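Squishy Shapes FAQ

Everything people ask us about making, storing and swapping soft foam and rubber shapes at home. We love these things, so some of the answers run long!

What is the Sosesier swap?

It's a mail swap for people who make or collect soft, squeezable shapes. You send in a box of yours, and a box of other people's comes back to you. It began with a handful of makers in Gonbridge and now has 194 members. The next round opens in September.

Do I have to make my own?

Not at all. Plenty of members only collect, and they trade duplicates or shapes they've grown out of. If you do want to try making one, go for it – your first one will be lopsided and you'll keep it forever.

What shapes are good for a beginner?

Short, fat ones. A thick disk or a squat cylinder comes out of the mold in one piece, and there are no thin bits to tear. Round the edges as much as you dare. Sharp corners trap air bubbles, and they're the first place a shape starts to crumble.

Stars and animals are great fun too, but save them for your second or third batch.

Which colors work best?

Purple! All right, we're biased. But purples really are lovely on a matte surface. One batch of pigment can look lavender on the side facing the window and deep violet underneath, and you get all that without mixing a second color. Yellows are harder. They show every speck of dust, so wash your hands and your cup first. 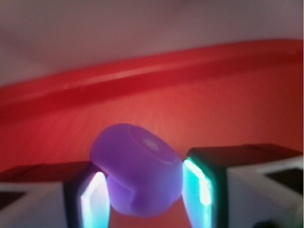 Lavender to violet on one soft, rounded shape, with a small pale spot on the face.

My shape has a line across it. Did I do something wrong?

Probably not. A two-part mold often leaves a faint seam where the halves meet. You can rub it down gently with a damp sponge once the shape has fully cured, or leave it alone. Lots of us like a seam. It gives your thumb something to follow.

How long should I wait before squeezing a new one?

Leave it 4 days on an open shelf, and turn it over once a day. We know how hard this is. If it still feels tacky on the last day, give it until the weekend and check again.

How do I clean them?

Lukewarm water, a drop of dish soap and a soft cloth. Pat dry and let the shape sit on a towel overnight. Please don't wring it out, and keep it away from the dishwasher and the radiator. For lint, a strip of tape works wonders on a matte finish.

Can I store different colors together?

Pale ones with pale ones, dark ones with dark ones. Dark pigment can creep into a light shape if they're pressed together for months. A sheet of baking parchment between layers is enough to stop it.

How many can I send in one box?

Up to seven, packed in a single layer. Heavy boxes get squashed at the bottom, and a flattened shape may take weeks to puff back up.

Where do I mail my box?

To the Adberg drop-off point. The full address is in your welcome email. Write your member number on the outside and again on a slip inside the lid.

What is the Bošković list?

Our shared catalog of shapes, with 2,000 entries and growing. Members add the color, the size and a line or two about how each one feels in the hand. Reading it is a very nice way to lose an evening – start with the "slow risers" section.

Page last updated 2024-03-09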